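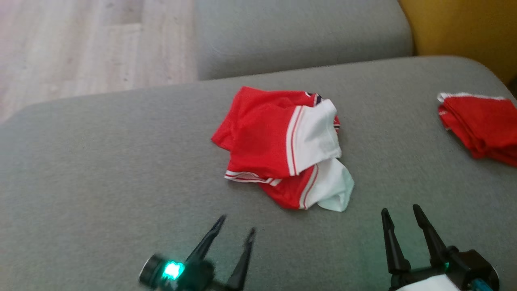
Item 4, gray sofa: one red and white piece still to fold, one folded.

Lounge and Laundry Check, Karnbridge flat
Filled in by Sreekumar Hegde, Dec 15, 2025
Form last changed: February

I do this walk-through before the place goes to the next guests, and I write way too much in the comments column, so bear with me. Anything marked FIX gets done before the keys go back in the box.

1. Floor clear, no trip hazards
OK. The light wood floor next to the sofa is fine to walk on in socks. I moved the rug from the hallway into the closet because the corner keeps curling up, and I'm tired of catching my toe on it.

2. Smoke alarm tested
OK. Pressed the button, went deaf for a minute, done. The battery is the Joveck kind that comes sealed in, so there's nothing to swap.

3. Outlets and cords
FIX. The lamp cord runs behind the radiator again! I pulled it out and taped it along the baseboard, but tape is tape. Needs a proper clip. The space heater is rated 800 watts and goes straight into the wall, never into the power strip. I put a sticker on it.

4. Sofa seat clear, clothes folded
FIX. Almost there. The folded red one with the white trim is just how I like it, a neat little stack set toward the back of the seat. The other one is a bunched-up heap of red and white (jersey or shorts, I'd have to shake it out to tell you) with stripy trim going every which way. It's that thin, slightly shiny sort of fabric, and in my experience the stuff slides right back open if you fold it in the air. Lay it flat on the seat, smooth it with your hand, sides in, then up from the bottom.
Please don't iron anything like this. If there's a print on it, a hot iron will ruin it, ask me how I know.

5. Sofa upholstery and cushions
OK. The gray weave hides a lot - crumbs especially - so run your hand along the seam where the back meets the seat. Last time I got a hair tie, two pens and a Cerara bottle cap out of there. The mustard yellow makes a nice change from all that gray and I won't hear a word against it.

6. Sofa feet and frame
OK. Sat down hard on both ends, no creaks. The fire label is still stitched on underneath, reads fine with a flashlight.

7. Dryer lint filter
OK now. It was thick as a sweater when I opened it. This is the one I get fussy about, so check it after every load, even a small one. Dryer counter says 819 cycles and the hose behind it has never been changed as far as I know. I've ordered one.

8. Laundry shelf
OK. The limit on the bracket is 50 pounds and we're well under. Big Bíró detergent jug stays on the bottom with the cap screwed tight.

9. Windows and balcony door
FIX. Balcony latch sticks. It does close if you lift the handle a bit first, but a guest won't know that. Some oil, and if that doesn't help, a new latch.

10. First aid box
OK. Restocked the small bandages, tweezers are back where they belong.

11. Keys and contact sheet
OK. Both sets on the hook, and the sheet has my new number on it.

Left to do: lamp clip, red and white thing on the sofa, balcony latch. Dryer hose when it shows up. I'll initial the three FIX lines once they're done, so if you don't see an S.H. next to one, give me a call before you let anybody in.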